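Wegener Foundation, Heltbridge
Vacancy: Housekeeping Supervisor (full time, permanent)

Location: Wegener residential college, Heltbridge, with regular duties at the Dernum annexe
Responsible to: Annelore Janssen, Head of Residential Services
Responsible for: a team of five housekeeping assistants
Closing date for applications: 2020-05-15

The Foundation wishes to appoint a Housekeeping Supervisor to take charge of the daily cleaning, linen and household stores of its residential college. The post has become vacant on the retirement of Ingeborg Stüber, who held it for many years and who will remain available for a short handover period.

About the college

The Wegener Foundation provides short residential courses in music, languages and local history for adults. The college occupies a former grammar school on the edge of Heltbridge, together with a smaller annexe at Dernum, two miles away by the river road. Guests generally stay for between three and six nights. Last year the housekeeping team prepared bedrooms for 2,766 arrivals across the two sites, in addition to looking after the dining hall, the library, the practice rooms and the offices.

The college is open throughout the year, apart from a closed fortnight in February when deep cleaning and redecoration are carried out. Annual leave may not normally be taken during that fortnight.

The household stores

The supervisor has full charge of the household stores. Cleaning cloths are kept by area of use and are laundered on site. The successful candidate will be expected to maintain the present system of issue and return, and to propose changes to it where stock is being lost or worn out too quickly.
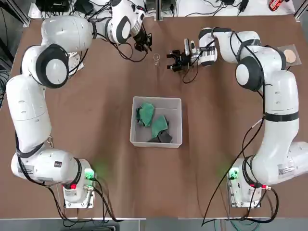 Cloths in a shallow white bin.

Stock is recorded in a ledger and, from the coming financial year, also on a shared spreadsheet. Training in the spreadsheet will be given by Joscha Kleinschmidt of the Finance Office. Orders of up to £400 may be placed by the supervisor without further approval. Larger orders are passed to the Head of Residential Services, who will normally give a decision within the working week.

Main duties

The Housekeeping Supervisor will:

Prepare the weekly rota for both sites and arrange cover for sickness and leave.
Allocate bedrooms and public rooms to members of the team each morning, following the arrivals list supplied by Reception.
Inspect bedrooms before guests arrive and see that any fault is either put right or reported.
Train new assistants in the college's cleaning methods, including the correct dilution of products, the order in which a bedroom is cleaned and the separation of cloths used in bathrooms from those used elsewhere.
Oversee the laundry room at Heltbridge and the weekly collection of bed linen by the outside contractor.
Keep safety data sheets up to date for every product held in the stores.
Look after lost property and arrange for its return where the owner can be traced.
Attend the monthly meeting of heads of section and report on the work of the team.

The supervisor is a working member of the team and will take a share of the cleaning, particularly on changeover days, when most bedrooms in the main building have to be made ready between ten in the morning and three in the afternoon.

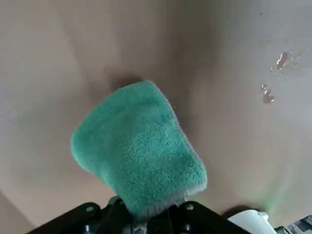

Some of the furniture in the older rooms is listed in the Foundation's inventory and must be cleaned only in the manner set out in the care notes kept in the housekeeping office. Polishes and sprays are not used on these pieces. The library shelves are dusted twice a year under the direction of the librarian, Hannelore Görtz, and the supervisor will agree dates with her in advance.

The person we are seeking

Applicants must have:

At least 2 years' experience of housekeeping or cleaning in a hotel, college, hospital, care home or similar setting.
Experience of supervising other people, whether formally or as a senior member of a team.
A sound knowledge of the safe storage and handling of cleaning products.
The ability to keep clear written records.
A full driving licence. A small van is provided for journeys between the two sites.

It would be an advantage to have experience of running an on-site laundry, a first aid certificate, or a recognised qualification in cleaning or hospitality supervision. Applicants without a formal qualification will be given equal consideration if they can show the necessary experience, and the Foundation is willing to meet the cost of a suitable course after the probationary period.

The work is physically active and includes making beds, carrying linen and using stairs. The main building has a lift to the first floor only. Applicants who would need adjustments in order to carry out the duties are encouraged to apply and may discuss this in confidence before doing so.

Hours and terms

The post is for 37.5 hours a week, worked over five days on a rota which includes alternate weekends. The usual working day begins at half past seven. Evening work is rare and is repaid as time off.
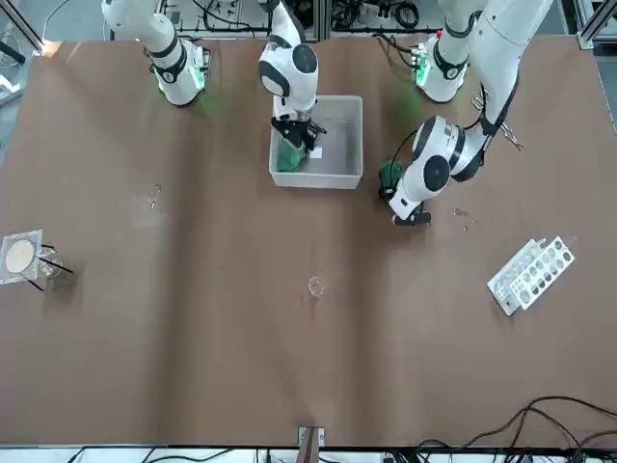

Salary will be in line with the Foundation's scale for supervisory staff, a copy of which is sent with the application form. The appointment carries membership of the staff pension scheme, twenty-five days' paid leave in addition to public holidays, a midday meal when on duty, and uniform. Staff may also attend one college course each year without charge, subject to places being available. The appointment is subject to a probationary period of six months and to satisfactory references.

Accommodation is not provided with the post. Heltbridge is served by an hourly bus from Flitimbridge, and there is free parking at both sites. Applicants intending to rely on the bus should note that the first weekend service arrives after the start of the early shift.

How to apply

Application forms and the full job description may be obtained from Leonie Ehlers in the Personnel Office, by post or by calling at Reception during office hours. Completed forms should be returned in an envelope marked "Housekeeping Supervisor" and should include the names of two referees, one of whom must be the present or most recent employer. A curriculum vitae may be enclosed but will not be accepted in place of the form.

Shortlisted candidates will be invited for interview in Heltbridge and shown both sites on the same day. Reasonable travel expenses will be repaid on production of receipts. Candidates who have not heard from the Personnel Office within four weeks of the closing date should assume that their application has been unsuccessful.

Informal enquiries about the duties of the post may be addressed to Annelore Janssen through the college switchboard.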